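Dadeo Tower Fan, four months in

I bought the Dadeo in February, when it was marked down and I was feeling clever about buying a fan in the cold. It cost me $329. The regular price on the Dadeo site is $435, though I have never once seen it at that price, and I suspect no one else has either. Call it a $329 fan and judge it as one.

The claim on the box is that it "moves air, not noise." I work from a back room on the top floor that gets the sun from lunch until dinner, and I've gone through a lot of fans. Most of them moved noise. So I had my doubts, and I still have a few.

Setup first. The tower comes in two halves plus a base plate that goes on with four screws and a plastic ring. The ring is the weak point. Mine cross-threaded on the first try and went on the second, and there is a faint lean to the whole thing that no amount of fiddling has fixed. My sister-in-law has the same model and hers stands straight, so maybe I got a bad ring. I wrote to Dadeo. They asked for a picture of the receipt, then a picture of the ring, then a picture of the receipt again. After 19 days I got a new ring in a padded envelope with no note. It leans exactly as much as the old one.

Now the noise. On speeds one through three it really is quiet. I can take a call with it going and the people on the other end don't bring it up. Speed four has a hum to it, a low one, the sort you stop hearing until you turn it off and feel your shoulders drop. From five up it's a fan and sounds like a fan. There are 10 speeds. I can feel a difference between maybe half of them, and I'd put money on eight and nine being the same speed with a different number on the display.

Air is harder to judge. Dadeo prints a big airflow figure on the side of the box and I have no way to check it, and neither do you. What I can do is hang a strip of tissue from a shelf across the room and see if it moves. At speed three it stirs a little. At speed six it flaps. My old Lenz box fan, which cost a fraction of this and looks like something out of a school gym, makes it flap on low. The Lenz also makes it impossible to hear the radio. You pay for quiet with this kind of fan and you should go in knowing that.
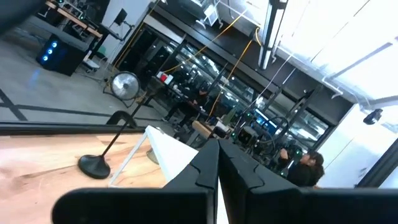

The swing is good, I'll give them that. You can set a narrow arc or a wide one, and it remembers the setting if you turn the fan off at the remote. It does not remember if you turn it off at the wall. So anyone who uses a power strip with a switch, as I do, will be setting it up again every morning. The manual calls this "fresh start memory." I had to read that line twice.

The remote is a slick little pebble with no backlight and six buttons that all feel the same. It's supposed to stick to a magnet on top of the tower. It does stick, until the fan swings at the wide setting, and then some nights it drops off behind the bookcase. I keep it in a drawer now.

There is an app. I used it for a week. It wanted my location, then an account, then it wanted to tell me about a Dadeo humidifier. The one thing it does that the remote can't is a schedule, and I got excited about that for a minute, because having the room already aired out at 7:30 in the morning sounded great. Then my internet went down overnight and the fan sat there doing nothing. The schedule lives on their server and not in the fan. A mechanical plug timer from the hardware store would do the job for a few dollars, except that this fan won't come back on by itself when the power returns. You have to press a button. Whoever made that choice has never been hot at dawn.

Sleep mode dims the display and steps the speed down over the night. The display dims, but not all the way, and there's a small blue light near the base that stays on no matter what you do. I put a square of black tape over it.

Cleaning is where most tower fans lose me, and this one is better than I expected. The back grille comes off with two clips and you can get a soft brush most of the way in. The old Betholm tower I had before this one was sealed shut, and by its third summer it smelled like a vacuum bag. With the Dadeo I've done it twice and it took me as long as a cup of coffee. The clips feel thin. I'm careful with them.

A word about the reviews on the Dadeo site, which are nearly all five stars and nearly all written in the first week. A fan you've owned for a week is always great. Sort by oldest and read the follow-ups, if there are any. The one I found most useful was by a Selamawit Ambaye, who ran hers through two full summers and wrote that the swing motor started clicking in the second one. Mine doesn't click yet. I listen for it, which I suppose is her fault.

I also tried the Dramach pedestal fan for a couple of weeks before I settled on this, and returned it. Dramach makes a stronger fan for less money, and the head tilts, a thing no tower can do. But the stand took up the whole corner, and the lowest speed was still too much for papers on a desk. If you have the floor space and don't care about a breeze in your face, look at that one before you spend more on this.

Good: quiet at the low end, easy to get into for cleaning, small footprint, wide swing.

Bad: leans, forgets its settings at the wall, remote falls off, app is a store with a fan attached, won't restart after a power cut, blue light.

Would I buy it again at $329? If the room were for sleeping or for phone calls, probably, and I'd grumble the whole time. For a kitchen or a workshop, no. At $435 I wouldn't buy it for any room in the house. The warranty runs two years from the date on the receipt, so keep the receipt, and take a picture of it while you're at it. They'll ask you for it twice.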